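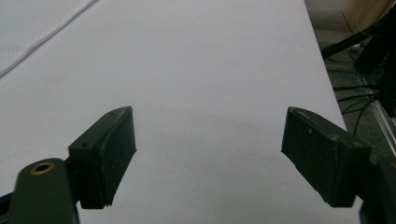 Figure 6. Plain white surface, right edge.

Section 6: Setting Up the League Scoring Console

The steps in this section cover the Bamau scoring console, one unit per pair of lanes. Do them in order the first time. If the console has already been used at another center, go to "Clearing old data" at the end of this section before you begin.

Before you start

You will need the manager key, the lane pair number, and the league roster. The roster can be typed in at the console or sent from the front desk computer. Bowling must be stopped on both lanes of the pair.

CAUTION: Turn off the pinsetters at the rear panel before you open the console cabinet. The switch on the front desk does not cut power to the ball return.

Powering up

1. Turn the manager key to SET.
2. Press and hold the green button until the overhead monitors show the start screen. This can take up to 2 minutes.
3. Enter the lane pair number and press OK.
4. Check that the left and right monitors show the correct lanes. If they are swapped, choose Swap Monitors from the Display menu. Do not swap the cables.

Entering a league

1. From the main menu choose Leagues, then New.
2. Type the league name. Names longer than one line are shortened on the overhead monitors but print in full on the standings sheet.
3. Set the number of bowlers per team and the number of games.
4. Choose the handicap method. The console will not let you change this after the first game has been saved.
5. Enter each bowler's name and starting average. For a bowler with no average, leave the box blank - do not enter zero.
6. Press Save and wait for the tone.

Note: The console holds up to 3,000 bowler records. When the memory is full, the oldest inactive records are offered for removal first.

Open play and parties

League settings do not carry over to open play. To run a birthday party on the same pair, return the key to RUN, choose Open Play, and turn bumpers on or off for each bowler by name. Bumpers go up and down with the bowler's turn. Keep hands clear of the gutters while they move.

Error 308

Error 308 means the foul line sensor is blocked or out of line. Wipe both lenses with a dry cloth and press Reset. If the error comes back, turn off foul detection for that lane and call Yazdani service. Scoring will keep working.

Clearing old data

1. Turn the key to SET and choose Service, then Clear.
2. Enter the center code printed inside the cabinet door.
3. Choose Leagues Only or All Records. All Records also removes the lane pair number.
4. Confirm. The monitors go dark and restart.

Continue with Section 7, Printing Standings.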